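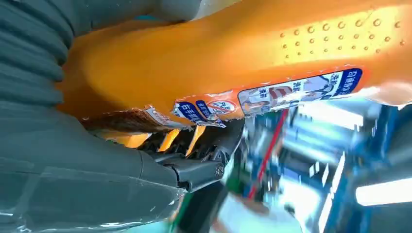 Indrek Dambrauskienė wrote in to ask whether you can wipe the outside of a plastic bottle with white spirit to get the sticky drips off, and does it matter if the writing comes off too. Well, yes, it does matter! I'd leave the white spirit on its shelf and use warm water with a drop of washing-up liquid on a well-wrung cloth, and I'd go round the label, never over it. If you lose the label you've lost the instructions and the warnings, and then all you've got is a bottle of something.

I have form here. The cupboard under my bench in Calbridge used to be a jumble of bottles, all bought at different times, half of them with the writing rubbed away because I'd kept them in a damp bucket. I had a proper go at it last July and I've kept it up since (mostly), so these are my notes on bottles, for the kitchen, the shed or wherever you keep yours.

**Before you start**

Clear a table and put down something you can wipe. A cheap plastic tablecloth does nicely, and a bright one is best, as you'll spot a drip straight away. Open a window. Put on gloves if anything has leaked, and check every cap is done up before you lift it. I once picked up a bottle by its cap and the cap was all I picked up. You'll only do that the once.

Then get everything out. I know it's tempting to do one shelf at a time, but you end up shuffling things about and finding the same bottle over and over.

**Sorting**

Same with same, that's really my whole system. If you have several bottles of the same stuff, stand them in a row with the labels facing you and have a look at which has been opened. Opened ones go to the front. Write the month on the cap or on a bit of masking tape, in pencil, because felt tip comes off on wet fingers and biro won't write on shiny tape at all.

If a label is in a language you don't read, find out what it says before you put the bottle away. Most phones will translate a photo of it these days, and I copy the important bits on to a luggage tag and tie it round the neck. A red circle with a line through it means don't do something, so that's the first bit to look up!

Never pour the last of one bottle into another unless you're certain they're the same product, and please don't decant cleaning stuff into old drinks bottles. My sister and I have fallen out about this more than once.

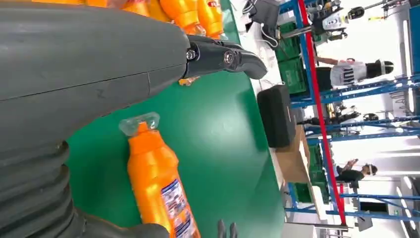 Once they're sorted, give each one a wipe from the neck downwards and leave it out to dry for 15 minutes. Pat the label dry with kitchen roll, no rubbing. If a corner has lifted, a dab of glue stick under it and 30 seconds of pressing with your thumb will hold it. Clear sticky tape over the whole label works too, as long as the paper is bone dry, otherwise it goes cloudy and you can't read a word.

**Where to keep them**

Upright, low down and away from the boiler, and up high with a catch on the door if there are little ones about. Plastic crates are brilliant for this. Mine came from the Tradness shop and I can slide one out, take what I want and slide it back without knocking anything over. Cardboard boxes are fine for spares that haven't been opened, but one leak and the bottom goes soggy, so I line mine with an old tray.

Don't fill a crate to the brim. I stop at 10 bottles in the big ones, as that's as much as my back will put up with.

**Sticky caps**

Run the neck under the warm tap, dry it and try again with a rubber glove on. Don't go at it with pliers, the plastic splits. When it does come off, wipe the thread before you put it back and it won't stick next time.

Empties I rinse only if the label says I can. Anything that says otherwise goes in a separate bag, cap on, for the tip run.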